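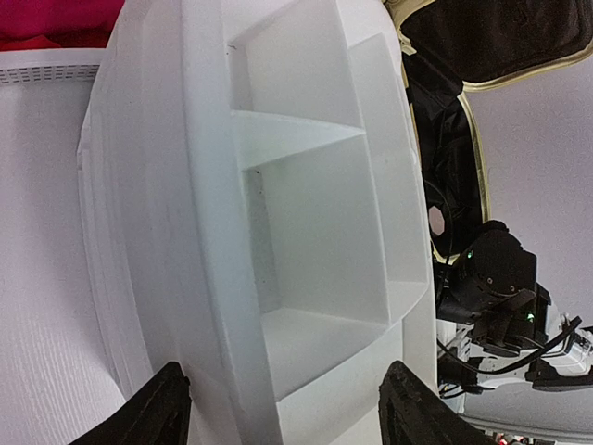
White molded plastic with recessed compartments.

Checking the basement humidity sensors

May - posted by Ariel Estrella

Search this blog Go

The basement smelled musty through most of last year, and my first response was to buy a dehumidifier and leave it on the lowest setting. The electric bill went up and the smell stayed. What I didn't have was a number I trusted, so this spring I stopped adjusting the machine and worked on the measuring.

I own 3 humidity sensors. Two are the Stumier loggers with the replaceable battery, and the other is the one built into the Brosum dehumidifier. Set side by side on a shelf, they disagreed by enough to matter. If one says the air is fine and another says to run the compressor all night, a decision based on either is a coin toss.

The standard home check is the salt test. Table salt and a little water in a sealed container will hold the air above it at a known relative humidity, very close to 75 percent at normal room temperature. The salt should look like damp sand. If there is a pool on top, add salt. If it is dry and loose, add water a few drops at a time. The sensor goes in beside the salt on its own small stand, and it can't touch the slurry. Then the lid goes on and you leave it alone overnight.

I used a freezer bag the first time and got nonsense. The bag leaked at the zipper, and the reading drifted toward the room all night. A glass jar with a rubber gasket was much better. The first logger settled at 74 and stayed there until I opened the lid. The second read lower, and I wrote its offset on a strip of masking tape on the back, where I will see it when I change the battery.

One point checks one part of the range. A second salt, magnesium chloride, gives you a point in the low thirties, and Diễm Doãn from the Kwak hardware counter pointed out that some of the hanging closet moisture absorbers use calcium chloride, which is a different salt with a different value. Read the label. I skipped the second point because my basement never gets that dry and I only care about the upper half of the scale.
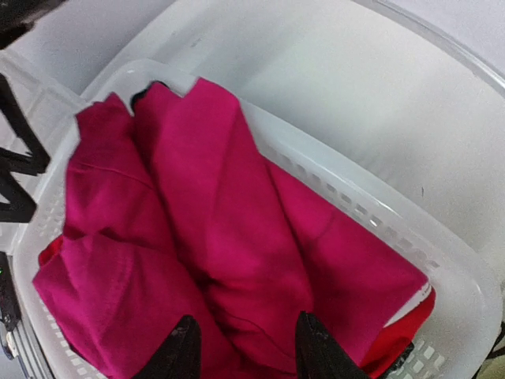 WULARI, May - With the offsets known, I placed the loggers. One went at chest height near the stairs and the other low on the north wall, behind the shelving, where the smell is strongest. Relative humidity depends on temperature, and a foundation wall in spring is colder than the room. The same air that reads comfortable at the stairs will read several points higher against the concrete without any water being added to it.

That accounts for most of what I had been getting wrong. The dehumidifier sits in the middle of the floor and samples the air at its own intake, which is warmed by its own exhaust whenever the airflow is poor. It reached its target and shut off while the wall stayed damp. The control was working as designed, on air that didn't represent the problem.

Dew point is the better number for comparing two spots. Both loggers export temperature and humidity, and the conversion is one line in a spreadsheet. If the dew points match, you have the same air at two temperatures. If the wall location has a higher dew point than the stairs, moisture is entering there. Mine matched closely on dry days and separated after rain, with the wall higher. So there are two effects, and only one of them can be fixed with a machine.

I let the loggers run until I had 1,262 readings from each.
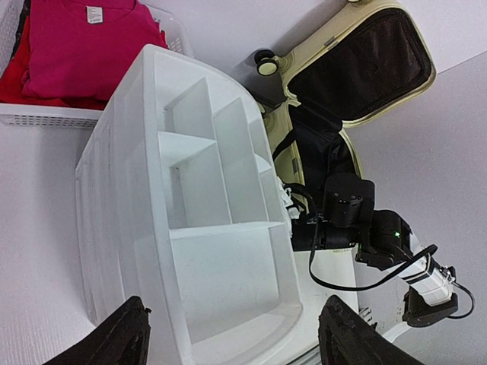
Gaps in the record are a nuisance but not fatal. The wall unit dropped its connection whenever the furnace blower ran, and it has enough internal memory to fill in later if you open the app before the buffer wraps around. I missed this once and lost most of a weekend. Now I export every evening after dinner.

Kári Hafþórsson asked in the comments on my last post whether a fan would do the same job. In part, yes. A small fan aimed along the north wall raised the wall surface temperature slightly and brought the two locations closer together. It did not remove any water. Moving air and drying air are separate jobs, and I now run the fan all the time on low and the dehumidifier only as needed.

The drain hose was another thing I should have done earlier. The Brosum has a bucket, the bucket fills, and the machine stops until somebody carries it upstairs. With a length of garden hose running downhill to the floor drain, it can run unattended. Check the slope with a level. A sag in the hose will hold water and back it up into the bucket. 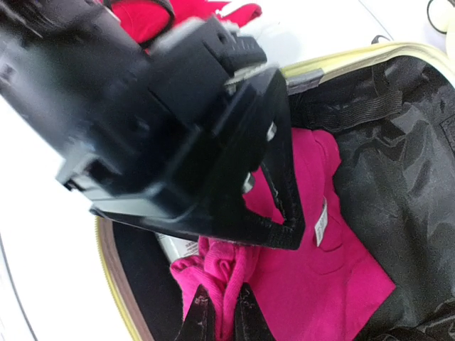 Sources inside the room need a line in the notes as well. Nanna Bisgaard keeps a log for her own basement and enters every load of laundry dried indoors, every mopped floor and every door left open. Without those entries, a bump in the graph looks like a leak. Fabric is worth its own column. Something like the pink cloth in the photo takes up moisture from humid air and gives it back when the air dries, so a basement with a lot of textiles in it responds to the dehumidifier more slowly than a bare one. Cardboard does the same, and I had far more cardboard than cloth. Most of it has gone to recycling.

Current settings, for anyone comparing: the dehumidifier target is 40, which sounds too low until you remember where it takes its reading. With that setting the wall location stays in the low fifties on dry days. After rain it still climbs, and I expect it will until I regrade the soil outside and extend the downspout at the north corner.

Ayten Kırmızıgül has lent me a pin-type moisture meter for the framing. I will take readings at the bottom plate before and after the downspout work and post them with the weather data. The masking tape on the second logger has already started to peel, so I have also put the offset in the spreadsheet header.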